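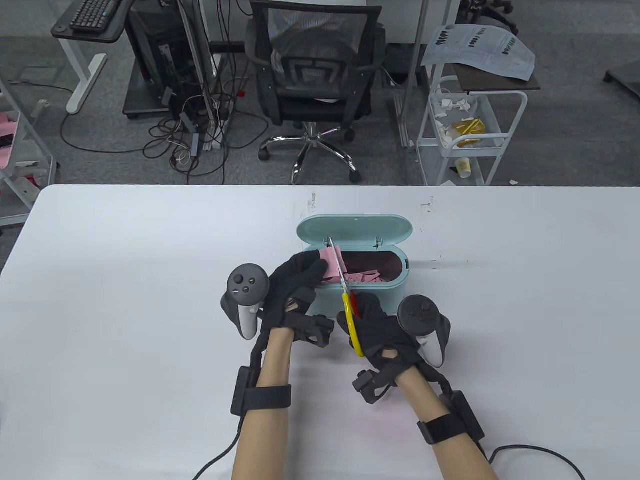 Photo: Drallden Crafts

How to cut paper snippets for gift boxes

Paper snippets make a cheap filling for small gifts, and one sheet of pink paper goes further than you would expect. Sheets from a Borard pad are fine, but any thin coloured paper will do.

You will need
Thin paper
Scissors
A storage box with a lid

1. Cut the sheet into strips, then trim each strip down until it is easy to hold in one hand.

2. Open the lid and hold the paper against the rim of the box. Snip small rectangles off the end so that they drop straight in.

3. Keep going until the bottom is covered. They don't need to match - a mix of sizes fills the gaps better.

4. Stir the pile with your fingers before you use it. Don't press it down.

A pad of 200 sheets lasted us from February to the summer. Keep leftover snippets in the box with the lid shut.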